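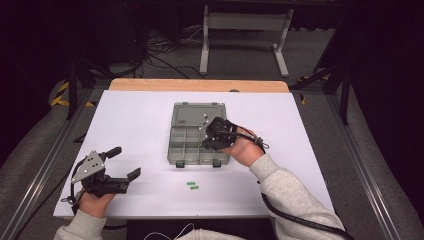
Quick one tonight, it's gone eleven and I still have washing to hang.

Second week of the sorting task. For anyone who's not been following: we hold the grippers ourselves, one in each fist, do the job with them, and everything gets recorded so the model has something to copy from. No arm involved at this stage. Just me, at a table, being slow and careful with small bits of plastic for most of a working day.

Where we've got to — 758 usable episodes. The target for this task is 2288. Don't ask me who picked 2288, it was in the plan when I joined and it has never moved. Idun Skjelbred says it comes out of some sum to do with the number of starting layouts. Fine.

The box task is harder than the block one was. Obvious when you say it out loud but the plan gave them the same hours. A compartment is a small target, and when the fingers are down inside it you can't really see the tips. You go by feel, except there isn't much feel, it's all through the handle. So you learn to lean your head. And then of course the head view leans as well, and Idun comes over and says please stop leaning, the last 19 are all tilted.

She was right, I checked. Kept them anyway, in a seperate folder. My feeling is a bit of tilt is good for it. Real heads move. Hers is that we should get a clean set first and mess it up on purpose later, when we know what we're messing up. We've had this argument at Kindus before and we'll have it again in August.

Things I changed this week, mostly notes to self:

Slower approach. I was coming in fast and then braking over the box, and the model we trained on the first batch did the same thing, only it didn't brake. Straight into a divider. Very humbling to see your own bad habit played back worse.

Left hand does something now. For the first couple of days I just parked it at the side and let the right do everything. That teaches it that the left gripper is furniture. Now the left either steadies the box or takes a turn at picking, about half and half, and I say which at the start of the take so it goes in the label.

Pieces start in different places. Sounds basic. But you put a thing down where your hand wants to put it, every time, and after an hour they're all starting in the same palm-sized patch. I've got a list of start spots printed out and I follow the list even when it's annoying. Especially then.

Lid. Open in all of them so far. Opening and closing it is going to be its own task and I am not looking forward to it, the clasps are fiddly enough with fingers.

Cables. The right one drags. If it catches on the edge of the board you get a little tug halfway through the reach and the whole path has a kink in it. I've been throwing those away. Bezerra (that's our name for the training machine, long story) did learn the kink once from a batch I hadn't checked. Did it on every single reach. Quite funny for one afternoon.

Failures — still undecided. If I drop a piece and pick it up again, is that a bad episode or a good one? I used to bin them. Now I keep them if the recovery is clean and mark them R. There's 6 marked R from today. I think those may turn out to be the most useful of the lot, because the first model had no idea what to do once something had slipped, it just carried on and placed nothing, very neatly, in the compartment. But I don't want to be dropping things on purpose, it looks fake, your hand knows it's coming.

Breaks. Wrists are sore. The grippers don't feel heavy when you pick them up and by three in the afternoon they do. Takes after lunch are noticeably worse than morning ones, you can see it in the timings, so I've moved the labelling to the afternoon and do the recording before one. Fewer episodes a day but I throw out less.

Someone in the comments asked whether we use Parov for the labelling. We did, for a bit. Went back to Jasora, mainly becuase the shortcuts are under my left hand and I can drink tea with the other. Not a scientific choice.

Tomorrow is more of the same, plus a different box if it's arrived, with deeper compartments. If the model can't manage that after all these then we've taught it one box and nothing about boxes, and I'd like to know sooner than episode 2288.

Right, washing.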